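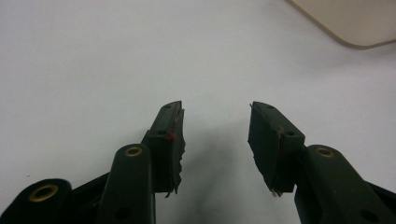

By our consumer affairs reporter
Vurwood | July | 4 min read

Tiltum council says its new repair voucher scheme has been a success. The figures it published this month make that a hard claim to check.

The scheme gives households in Vurwood and the surrounding villages £29 off the cost of mending a broken household item, provided the work is done by an approved shop. According to the council, 2,767 vouchers have been issued since the start of the year. How many have been spent is another matter. The report gives that number for one month only, February, when 101 were handed in at the till.

Asked for the other months, the council said full results would be released “once the data has been checked”. It did not say when that would be.

There are just four approved shops, and two of them are in the same street. Residents on the north side of Vurwood face a bus ride and a change to reach the nearest one, which will cost a family of three a fair slice of what the voucher saves. None of the four takes washing machines or fridges, the very things people most often ask about when they ring the council's helpline. 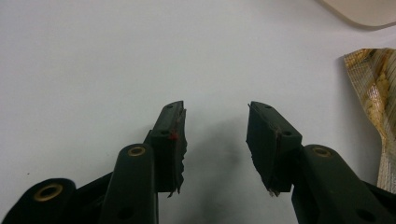
Then there is the price of the repairs themselves. One Vurwood resident told us she was quoted £45 to replace the belt on a vacuum cleaner, a job she had paid £20 for at the same counter last autumn. The shop said its parts had gone up. Perhaps they have – but the council does not ask shops to publish a price list, and it has no plans to compare quotes from before and after the vouchers came in.

Halvorsen, the firm paid to run the booking website, referred our questions back to the council. Its contract is due for renewal in the autumn, and the report recommends that it be extended.

A smaller scheme in nearby Oko took a plainer route last year. It paid for a bench, tools and a part-time mender in the library, and put its monthly totals up on the door. It has had its own troubles, including a long closure over the winter, but anyone who wants to know how many toasters went home working can go and read the sheet.

Tiltum councillors will be asked to approve a second year of vouchers in September. The papers sent to them so far contain the February figure and no others.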